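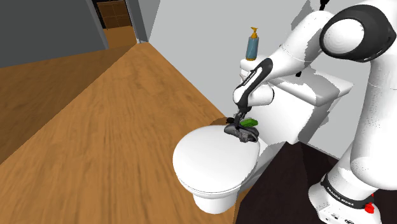
Febrero, cuaderno de compras, media tarde

Retomo lo del presupuesto, que llevo días dándole vueltas y prefiero dejarlo escrito antes de que se me olvide lo hablado con Lucía y con Aurelio (gracias a los dos por la paciencia, y por el café).

Seguimos con la idea de comprar un brazo para las tareas de baño y, mientras llega, trabajar en simulación. Lucía defiende que el Franka nos vale tal cual, y a mí cada vez me convence más: es el que tenemos modelado, y cambiar ahora sería rehacer media escena. Lo que me preocupa es el montaje. Con la base tan cerca del inodoro, el codo baja hasta la cisterna, justo donde está el dosificador azul, y eso en un baño de verdad hay que pensarlo antes de encargar el pedestal. Daranee propone uno regulable de Vekow, que sale más caro pero nos deja margen para probar alturas.

Consumibles: he pedido precio a Drulgate de 30 juegos de dedos blandos para la pinza. Gebremedhin cree que con menos bastaría, pero ya sabemos cómo acabó el pedido anterior, así que lo mantengo. También unas esponjas de color vivo, como el taco verde que tenemos sobre la tapa en la escena, para que la cámara las distinga bien del blanco. Calculo aproximadamente 250 euros entre esponjas, bayetas y una tapa de repuesto. La tapa la quiero con bisagra estándar, por favor, que luego no encontramos recambio.

Cómputo: Esperanza ha reservado 104 horas de GPU para este mes. Si se quedan cortas, antes de comprar otra tarjeta preferiría alquilar, aunque Aurelio no lo ve nada claro y tiene sus razones.

Pendiente:
Medir el hueco entre la pared y la taza en el baño de pruebas.
Preguntar a Vekow el plazo y si el transporte va incluido.
Arreglar los bordes dentados del contorno del brazo en el render (Daranee).
Pasarle a Esperanza la hoja de gastos con las dos opciones de pedestal.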